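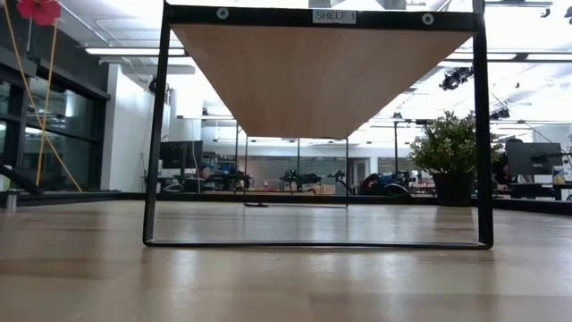 Mirjam Willems: Participé en la edición anterior y mi única objeción fue que las bases no aclaraban si el arreglo debía pensarse para verse de frente o desde todos los lados. Convendría precisarlo esta vez, porque cambia por completo la elección del recipiente y la altura de los tallos.

Atendiendo a esa observación, recibida durante el periodo de consultas, la organización ha incorporado a las presentes bases un apartado sobre puntos de vista (véase el apartado «Condiciones de montaje»).

CONVOCATORIA DE PARTICIPACIÓN
Composición floral sobre estante – Programa Basthorpe de artes del interior

Objeto

El Programa Basthorpe convoca a personas interesadas en la composición floral doméstica a presentar propuestas para las sesiones prácticas que se celebrarán en la sala de trabajo del edificio Gevthorpe. Las propuestas tendrán por tema la disposición de flores y jarrones en estantes pequeños de sobremesa, formados por una estructura metálica negra y un tablero de madera, del tipo rotulado «SHELF 1».

Destinatarios

Podrán concurrir personas mayores de edad, con o sin formación previa en floristería, interiorismo o escaparatismo. Se admitirán solicitudes individuales y de parejas. No podrán participar quienes mantengan relación laboral con la entidad convocante.

Condiciones de montaje

Cada propuesta ocupará un solo estante y constará de un máximo de 3 recipientes. Los tallos, naturales o artificiales, deberán sostenerse sin cinta ni alambre visible. La composición se valorará de frente y desde ambos laterales; la parte posterior no será objeto de puntuación. El rótulo del travesaño superior deberá quedar despejado en todo momento. 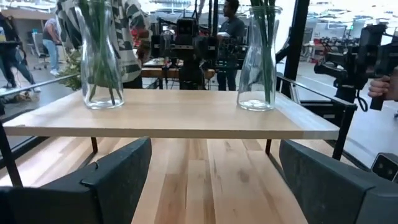

Última modificación de esta página: 28/10/2021

Los jarrones de vidrio transparente están permitidos y se recomienda a quienes opten por ellos que cuiden también la parte baja de los tallos, pues queda a la vista a través del recipiente. Si se emplea agua, bastará una lámina de poca altura en el fondo – la suficiente para cubrir los cortes –, y los recipientes se llenarán antes de colocarlos sobre la madera.

Desarrollo de las sesiones

Las personas seleccionadas asistirán a dos sesiones. La primera se dedicará a la prueba de alturas y a la distribución de los recipientes; la segunda, al montaje definitivo y a su valoración por el jurado. La organización facilitará el estante y la mesa. El material vegetal y los jarrones correrán a cargo de cada participante, que deberá retirarlos al término de la segunda sesión.

Dotación

Se concederá una ayuda de 1.000 euros a la propuesta mejor valorada. Las restantes personas seleccionadas recibirán un certificado de participación.

Presentación de solicitudes

Las solicitudes se presentarán mediante el formulario de la plataforma Onsri, acompañadas de un boceto en formato A4 y de una relación de los recipientes previstos, con indicación de su altura. No se admitirán solicitudes remitidas por correo postal. La documentación incompleta podrá subsanarse una sola vez, en el plazo que señale la notificación correspondiente.

La presentación de la solicitud supone la aceptación íntegra de estas bases. Las consultas se dirigirán a la secretaría del Programa a través de la misma plataforma, con el asunto «Estantes».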